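Biltis Live Music Programme
Interim report to the Mandberg Fund
Wednesday, November 10, 2021
Submitted by Jade McIntyre, Programme Manager

Summary

The grant supports a season of evening performances by local bands at the Prolatlow Hall and in the bar of the Wong Rooms. The report covers the period from the reopening of both venues to the end of last month. Delivery is broadly in line with the revised schedule agreed in March, with the exceptions set out under Variations.

Activity to date

The programme has presented 31 performances against a target of 42 for the full grant year. Bookings have favoured cover bands and small dance bands, whose early evening sets draw people on their way home from work. Two evenings were given over to brass and one to a ceilidh. The average paid attendance at the Prolatlow Hall was 82. The Wong Rooms do not sell tickets, and the bar staff's estimate for the busiest night was around 172, including those standing in the courtyard.

All performers were paid the agreed minimum fee within the month of their engagement. Travel costs were met separately where a band came from outside the district.

Variations

Three performances were cancelled at short notice owing to illness among players. Two have been rebooked for the new year. The third band has since disbanded and its date will be offered to an act on the reserve list.

The replacement mixing desk for the Wong Rooms has been ordered but not delivered. A desk is being hired in the meantime and the cost has been charged to the equipment line. We request permission to move the remaining balance of the publicity line to cover the hire until the end of the season.

Neighbours of the Wong Rooms complained of noise from the courtyard doors on two occasions. Amplified music there now ends at half past ten, and the doors are kept closed during the second set. 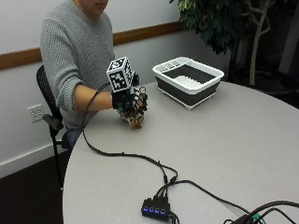
Will the later finish be restored next season?
The current finishing time will stay in place until new door seals have been fitted and the sound levels measured again. Any change would be put to the Fund in writing first.

Next period

The remaining dates are confirmed apart from the reserve booking. A full statement of income and expenditure will accompany the final report, together with the fee schedule for each band.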